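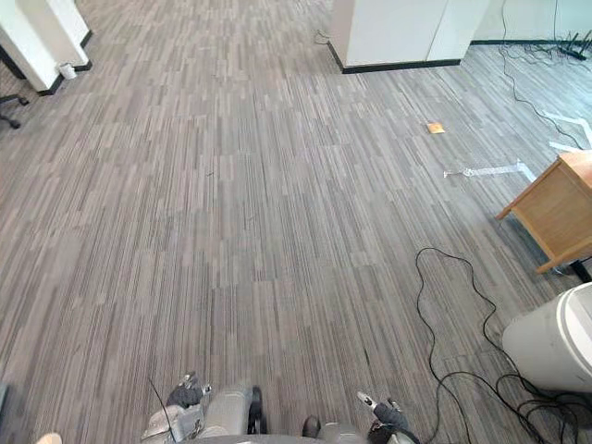

Prallness stockt Roboterbudget auf und plant Kabelführung und Netz gleich mit

Drucken | Per E-Mail senden | 20 Kommentare

Suchbegriff eingeben Suchen

Im März beginnt bei Prallness die zweite Beschaffungsrunde für mobile zweiarmige Roboter. Das Unternehmen, das Büro- und Lagerflächen für andere Firmen bewirtschaftet, will die Geräte zunächst auf einer Etage mit 846 Quadratmetern einsetzen. Vorgesehen sind Aufräumarbeiten, das Einsammeln leichter Gegenstände und Botengänge zwischen den Arbeitsplätzen. Das Projekt läuft intern unter dem Namen Esel.

In der ersten Runde hatte Prallness nur die Geräte selbst, die Greifer und einen Wartungsvertrag veranschlagt. Kosten für die Räume waren nicht enthalten. Die neue Planung führt sie als eigenen Posten: Kabelkanäle, fest montierte Netzwerktechnik, Bodenmarkierungen und das Umstellen von Möbeln.

"Wir haben beim ersten Mal Angebote für Roboter verglichen und die Etage so gelassen, wie sie war", sagt Seon-mi Yoon, die den Einkauf bei Prallness leitet. "Dann lag ein Router auf dem Boden, die Leitungen liefen quer über den Teppich, und das Klebeband löste sich ab. Das steht jetzt alles in der Bedarfsliste."

Auf den Teppichfliesen verlaufen die Fahrwege zwischen Pfeilern und Schreibtischen. Lose Kabel sollen dort bis zur Abnahme vollständig verschwinden. Für die Etage sind 157 Meter Kabelkanal bestellt, verlegt wird entlang der Sockelleisten. Die Router kommen an die Wand, in mindestens zwei Metern Höhe. Das bisherige Klebeband wird durch eine verklebte Markierungsfolie ersetzt, die sich nass reinigen lässt. Je Arbeitsplatz rechnet Prallness mit Umbaukosten von 3326 Euro, Elektroarbeiten eingeschlossen.

Die Roboter liefert Shukla. Der Rahmenvertrag sieht Kauf oder Miete vor, die Entscheidung fällt nach einer Testphase von 20 Wochen. Bei Miete sind Ersatzgreifer und Fingerspitzen in der Monatsrate enthalten, bei Kauf werden sie nach Verbrauch abgerechnet. Prallness hat sich außerdem eine Rückgabeoption gesichert -- sie gilt allerdings nur für vollständige Geräte mit beiden Armen.

Mit der Bestandsaufnahme der Räume ist das Planungsbüro Dridwood beauftragt. Dort betreut Ok-hee Ham das Vorhaben. Sie empfiehlt, den Umbau vor der Lieferung abzuschließen und die Fahrwege danach mit Stühlen, Papierkörben und Kleinteilen am Boden zu prüfen. "Ein leer geräumter Flur sagt wenig über den Betrieb aus", so Ham. "Drehstühle stehen abends selten dort, wo sie morgens standen."

Für Schulungen der Beschäftigten ist ein getrenntes Budget eingeplant. Die Termine gibt Prallness nach der Vertragsunterzeichnung bekannt. Weitere Standorte sollen erst folgen, wenn die Zahlen aus der Testphase vorliegen.

Anfragen von Medien beantwortet die Pressestelle von Prallness werktags von 9 bis 16 Uhr.

Seite drucken | Artikel per E-Mail weiterleiten

157 Mal geteilt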